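The arm that lives by the garden door

The first thing Ismael Fontes shows you is the box of dead servos. There are 30 of them in a biscuit tin, all cooked during the first winter of the build, and he's enormously fond of every one. "That one smelled of toffee," he says, holding it up to the light.

He calls the robot Flitia. It began as a drawing on the back of a gas bill in Drustley and has since taken over a good part of the ground floor, along with most of Ismael's evenings. The joints are on their third design, the wiring is on its fifth, and the control program (which he rewrote in May, again) now gets through 60 practice grasps before it needs a rest and a restart.

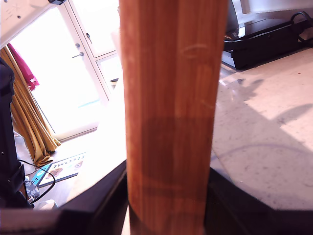

Drustley Home Robotics Club

What's lovely about building at home is that the house joins in. A workshop bench stays put and has the same lamp over it all year. At Ismael's, strong daylight comes through the glazed door and throws long shadows over the speckled worktop, and Flitia has to cope with all of it. Early versions took a dark patch for a solid edge and stopped dead, every time. He logged 213 of those stops before the penny dropped!

The gripper is the bit I wanted to try, and he let me. You nudge a lever, the two fingers close, and there's a soft double click that he's been trying to get rid of since Easter. I rather like it. The parts came from Gravum, a small supplier two streets away, apart from one bearing he turned himself on the club lathe.

Next is the wrist, which still droops when the arm is at full stretch. Ismael has a stiffer belt on order and a spare evening to fit it.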